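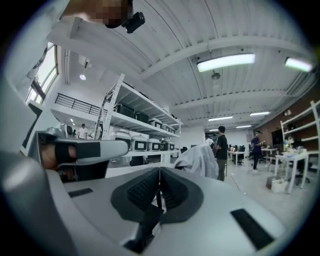

Hand-held gripper with ribbed finger pads. White cloth over a chair back, containers on the shelves behind.

Recording a cloth pickup with a hand-held gripper
Mohsin Zaidi, 23 May 2022

Folding laundry is still slow for a machine. Our Kusia arm can take a cloth off a chair and lay it on a table, but it fails when the fabric bunches under the fingers. Shelf work with rigid containers goes better. The steps below cover the cloth task.

Before you start
Close the fingers and check that the pads meet along their full height. Tighten the strap. Charge the battery and clear the card.

Recording
1. Drape the cloth over the chair back. Change the drape for every take.
2. Start with the gripper open, an arm's length from the chair.
3. Approach from above at a slow walking pace. The arm cannot copy a fast wrist.
4. Close on a single fold. If you pick up two layers, finish the take and tag it "double".
5. Lift straight up until the cloth clears the chair, then carry it to the table.
6. Open fully before moving away.

Record 50 takes per cloth, then swap cloths.

Checking the set
Reject takes in which the pads leave the view during the grasp. Sem Declercq's first set had 1339 takes, of which 482 were rejected, mostly for step 3. Keep the "double" takes in a separate folder; Hajnalka Bíró uses them for the regrasp model.

Known limits
Towels work. Fitted sheets do not, and neither does anything with sleeves. Containers need their own set and a stiffer pad. Those instructions are on the Ramton page.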